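Stundell Neighborhood Garden Club
Minutes of the January meeting, library room 4

Present: Valdis Mockus (chair), Eftychia Economou, Encarnación Pastor, Ehab Kettani, Huệ Mai (minutes)

Meeting opened at 7:05 p.m. The minutes of the last meeting were approved as read.

1. Seed order
Eftychia has the full list in from members and it's a wonderful one - 201 packets, with more beans and squash than we have ever grown! Kovács will hold last year's price if we order before the end of the month. Agreed to go ahead. Encarnación asked for a second variety of purple carrot and got it.

2. Seed swap
We have the long hall from 10 a.m. to 2 p.m. Ehab has drawn up a floor plan with the swap tables down the middle and the kids' potting corner by the door. Valdis would love to see a table just for tomatoes. Everyone was for it. Labels to include the year the seed was saved.
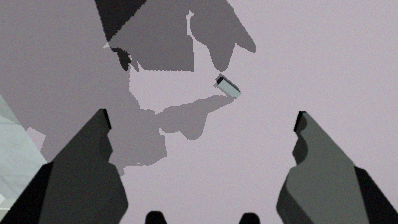
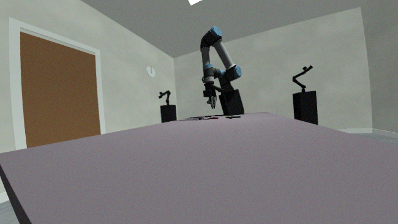

Two views, the block on the surface first and the long table second.

3. Rain barrels
Jondo quoted $710 for barrels, stands and fittings, delivered. Long and lively discussion over where the second stand should go. Huệ favors the shed side, Ehab the north fence, where the downspout already is. North fence carried. Valdis to place the order.

4. Cirneck Street beds
The new beds are filled and the soil looks terrific. There are 60 feet of border still to mulch. Encarnación will ask the tree crew for chips, and anyone with a wheelbarrow is very welcome.

5. Other business
Eftychia's garlic is up already. Ehab still has the club's broadfork and will bring it back to the shed.

Meeting closed at 8:20 p.m. Next meeting same room, same time. Encarnación is bringing the lemon cake.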